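Re: [orchard-growers] Thinning young figs on the Bedum block

Fouzia Shaikh wrote:
> We have 100 second-year trees on drip, 2 emitters per tree. Leaf
> edges went brown in April, mostly on the west rows. Tanvir Khan
> says salt, I say too little water. Do we raise the run time
> or flush first? Thinning is on hold until we know.

Fouzia,

Flush first. Brown edges fit both causes, so measure before changing the run time. Take soil from the root zone at two depths, west rows and east rows kept separate, and have conductivity run on each. Send a sample of the well water with them.

Check the emitters as well. Put a cup under one emitter on every fourth tree, run for 4 minutes, and write down the volume. If the west rows are low, clean the filter and open the line ends before doing anything else.

At Murkville we had the same leaf symptom and the lab numbers pointed to salt. One long irrigation brought the reading down — short daily runs had been leaving it at the edge of the wetted zone.
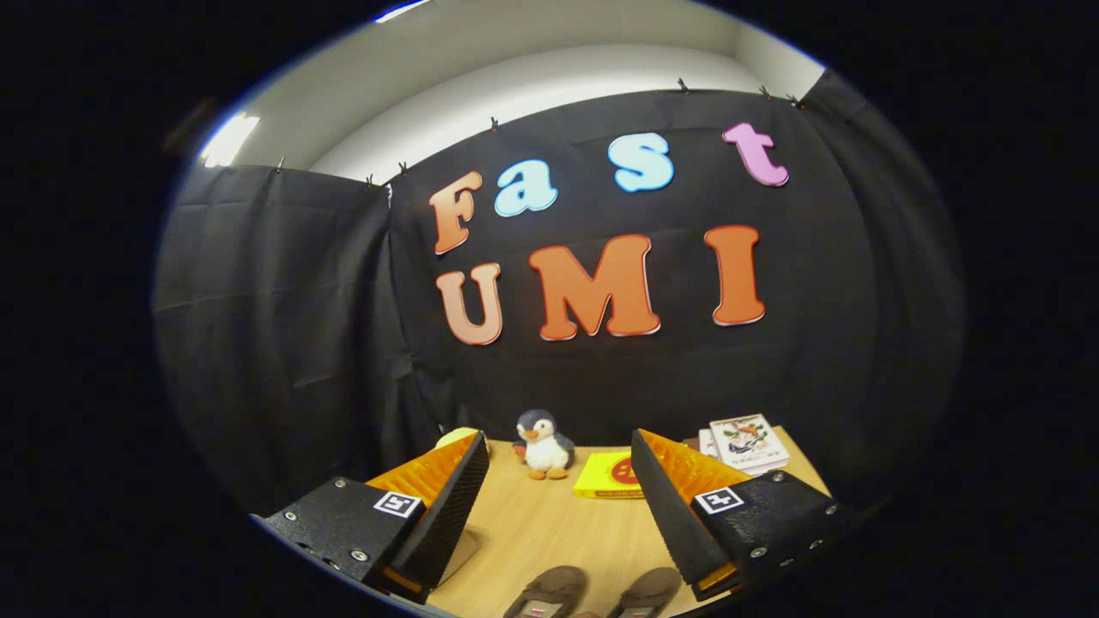
Hold the thinning until new growth shows clean leaves. Then take out crossing shoots only and leave the lower canopy for shade on the trunk. No nitrogen until the lab sheet is back.

Lakshmi Kandasamy has the Harora sampling form if you need a copy.

Anatole Hoarau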